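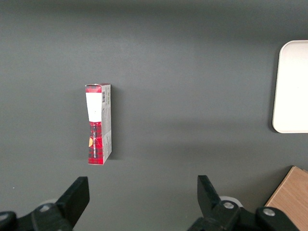 Wrist camera policy goes to the box well but closes too early. Are my demonstrations too similar?

Kerubo Mrema
Posted 24 Oct 2019

Hello to all. I am collecting demonstrations for a pick and place task and I would like advice before I spend more days on it.

The task is simple. There is a small cardboard box with red plaid print on a dark gray table, and a white tray on the right side. The arm must take the box and put it in the tray. I drive the arm by hand with a leader arm, and our recorder (we use the Ivov package) saves the wrist camera and the joint positions. There is no other camera. The gripper has two black fingers, and both are visible at the bottom of the image during the whole episode.

I have recorded 201 episodes. I trained with all of them except 40, which I keep for checking. On these 40 the error is low and I was happy. On the real table it is a different story. The arm moves toward the box nicely, the fingers come down at the correct side, and then they close when the box is still too far forward. It closes on air, or it pushes the end of the box with the finger tips. After this it goes to the tray with nothing and opens there, very confident.

What I did in the recordings:

- The box usually lies with its long side pointing away from the gripper, the face with the white label area up or half up, and the side with the barcode to the right.
- The tray is always on the right.
- There is a wooden piece in the lower right corner of the view at the start. It is not part of the task, but I did not remove it in most of the episodes.
- The start pose of the arm is the same every time, fingers wide open.
- I made all of the episodes myself. I am quite fast now.

My colleague Joyce thinks I need more data of the same kind. I think maybe the data is too similar, but I am not sure what kind of different I should add. Different boxes? Different light? We do not have much time, the demo in Skevisville is in November.

Also a smaller question: should I delete the episodes where I missed the box the first time and tried again? I have a few of these and they look ugly.

Thank you in advance.

3 comments · 14 shares

Baoshan Long

I had the same problem last year with a different object, so I will write what I would check, in the order I would check it.

First, the timing. Please open ten episodes and look at the image together with the gripper command, step by step. With a leader arm, the command and the image are often not from the same moment. If the camera picture is saved late, then in your data the fingers are "already closing" while the picture still shows the box in front of them. The policy learns exactly this. In my case the delay was small, but I drove fast and so the distance was large. You write that you are quite fast now, so I would look here before anything else. It costs one afternoon and you do not need to record anything new.

A simple test: put the fingers in front of the camera, hold still, close them quickly, hold still again. Then compare the frame where the fingers start to move in the picture with the row where the measured gripper position starts to change. If they are not the same, shift one of them and train again. Compare with the measured position and not with the command, because the motor itself has a delay also.

Second, the speed near the box. When a person becomes good at the task, the approach, the closing and the lift become one movement. There are very few frames where the box is between the finger tips and the fingers are still open. But these are the frames which decide the grasp! Record 50 new episodes where you go at normal speed until the box is close, then slow, stop for a short moment with the box between the fingers, then close. Do not make the stop too long, otherwise the policy learns to wait there and never closes. I made this mistake and the arm stood over the object like it was thinking.

Third, the variation. For the demo you need only one box, so I would not add other boxes now. I would change these:

- the angle of the box (turn it a little to the left, a little to the right, also crosswise)
- which face is up. The plaid face and the pale side with the barcode look very different from the wrist, and on a gray table without any marks the box is almost the only thing the network can use to judge distance
- the start pose. Start some episodes from the side, and some with the box already close to the fingers
- the place of the tray, but only as much as it will change in the demo

About the wooden piece: in half of the new episodes take it away, or put it somewhere else. If it is always in the same corner at the start, the policy can use it as a landmark. You will not notice this until someone in Skevisville sets up the table without it.

And your 40 checking episodes do not tell you very much. They are from the same person, same table, same habits. Low error there means that the policy copies you well on average. The closing is a few frames in a long episode, so it can be wrong and the average is still good. I now plot the error only for the part before the gripper closes, and I trust more the trials on the real arm.

Regarding the missed grasps – keep them, if you recovered and finished the task. These are your only examples of what to do when the fingers are closed and there is no box in them. If the episode has a long pause where you were talking with somebody, cut the pause.

Marked as helpful by the poster · 9 comments · 22 shares

Atieno Ogola

more light maybe? Mine was failing in the evening only. In the Cabrera room we have windows on one side and the table looks completely different after lunch, one band in the middle is bright and the rest is dark. I fixed exposure by hand and it got better. Did not solve everything.

1 comment · 0 shares

Jeptoo Makori

I agree with most of what Baoshan wrote, but not with keeping all the misses. In our group we kept everything and the arm learned to miss first and grasp second, as if the miss was a step of the task. So look at how you missed. If you closed on air, the frames just before closing teach the wrong thing, the same thing you are complaining about. We cut the episode in two: we throw away the part up to the bad close, and keep from the moment when the fingers open again. This way the recovery stays in the data and the mistake does not.

Another thing is to let a second person record. Kerubo, if Joyce has time, ask her for 50 episodes without showing her how you do it. Her path will be different and she will be slower. When I mixed two operators my curve on the checking set became worse and the real arm became better, which confused me for a week. Only please tell her on which side of the box the fingers should go, because if one person grasps across the short side and the other from the end, the policy can choose the middle between them and hit the corner.

I do not know how Ivov writes its time stamps, so for that part I cannot help. There was a longer thread on Clultura with a script for shifting the streams, maybe someone still has the link.

4 comments · 6 shares

Kerubo Mrema

Thank you all. I did the test with the quick closing and there is a delay, the picture is late by several frames. I shifted the data and training is running now. Joyce agreed to record on Monday. I will cut the bad closings as Jeptoo described and write again when I have results from the real arm.

2 comments · 1 share

Related

Leader arm feels heavy at the wrist joint, is it normal?
How to choose the episode length for short pick and place tasks
Wrist camera only, or wrist and overhead?
Gripper opens by itself after emergency stop
Shiny packaging and auto exposure
Removing pauses from recorded episodes without breaking the time stamps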